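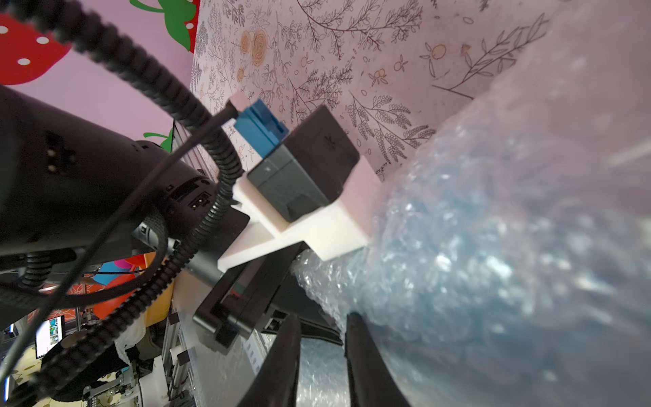
**Reviews / Market Tools**

# Tandeck Alerts: a very expensive way to be nervous

By Rawan Akl

I own a modest pile of index funds, a few bank stocks I bought to feel grown up, and some shares of an airline that I'd rather not discuss. None of this needs minute-by-minute supervision. I signed up for Tandeck anyway, because the market had dropped hard one morning on a tariff rumor and I found out at dinner from my brother-in-law, who was insufferable about it.

Tandeck is a news alert service for regular investors. You give it your tickers, it reads the wires, the filings and the public statements of people with the power to wreck your afternoon, and it buzzes your phone when something happens that might move a price. It costs $18 a month. There is a cheaper plan with a delay, and I can't think who it's for. Historians, maybe.

## Setting it up

Setup is good. I typed in my holdings by hand because I don't link brokerage accounts to things I met last week, and the app was gracious about it. You get a watchlist of up to 50 tickers on the standard plan. Then you pick categories: earnings, central banks, trade policy, oil, and one called Political Remarks, which is the main attraction and also the problem.

Each category has a slider from "Essential" to "Everything." I left them all in the middle like a reasonable person.

## The remarks

My first full month was June. At the end of it Tandeck sent me a cheerful summary saying I had received 481 alerts. It had drawn a little trophy next to the number.

A lot of those were Political Remarks. A senator says something about chip exports in a hallway: buzz. The senator's office says he was misunderstood in the hallway: buzz. A different senator is disappointed in the first one: buzz, with a yellow triangle, meaning "moderate market relevance." My chip exposure at the time was whatever the index fund had in it. By then I knew more about that hallway than I know about my own neighborhood.

The alerts are quick, I'll give them that. On the one real jolt of the month, a surprise statement about steel tariffs, my phone went off while the TV channel in my dentist's waiting room was still discussing a burger chain. I watched the futures sink for a while, felt very well informed, and had a cavity filled. I did nothing. By the close the market had taken back most of the drop. If I had been less numb I might have sold, so I suppose I should credit the dentist.

That is my main trouble with the whole category. Headlines like these arrive with a number attached ("S&P futures down 0.9% since this story"), and the number makes it look as though the app knows why. Sometimes the story did it. Sometimes a bond auction went badly in the same ten minutes and the senator was just standing there. Tandeck doesn't distinguish, and the wording leans toward whatever is more exciting.

## What works

The earnings alerts are excellent. You get the results, what analysts expected, and one plain sentence on guidance. For my banks this was worth more than everything else put together.

The calendar is nice too. It lists rate decisions, jobs reports and inflation numbers for the week ahead, and you can have it warn you the night before. Knowing that a jobs report lands at 8:30 a.m. did more for my blood pressure than any alert that came after it.

Quiet hours work, mostly. Anything marked with a red triangle gets through, and I was woken at 3 a.m. by a currency intervention in a currency I have never held.

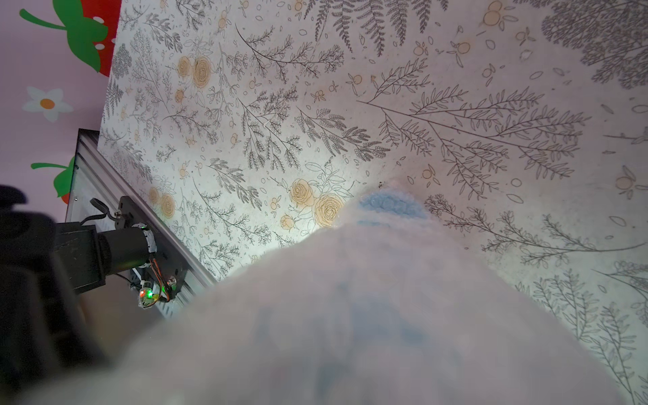
**Can you turn off Political Remarks and keep the rest?**

You can, under Categories, and the price stays the same. Trade policy is a separate switch, so an actual signed tariff order will still reach you after you've muted the people talking about one.

## Compared with the others

I tried two rivals for a couple of weeks each. Minell is free, shows ads for gold coins, and sends its alerts late enough that they work better as a diary. Its charts are easier to read than Tandeck's, though, and it never gave me a trophy.

Larstead is the serious one. It wants you to hold at least $3,000 in one of its own accounts before the alerts switch on, and then they're included. The tone is dry as toast. "Steel tariffs raised. Details pending." I liked that a lot. I did not like moving money to get it, and transferring it back out took longer than I'd been told.

A friend swears by Danko, which only sends one email after the close. I haven't used it. She seems calm.

## Who should buy it

If you trade during the day and know what you're doing, you probably already have something faster. If you own index funds and check them when the mood strikes, the calendar is the part you want, and you can find most of that information for free with some patience.

I've kept my subscription through the summer, with Political Remarks off and everything else dragged down to "Essential." It buzzes a few times a day now. I still check the airline myself.

**Earnings and calendar:** very good

**Speed:** very good

**Judgment:** poor

**Value:** fair, if you mute half of it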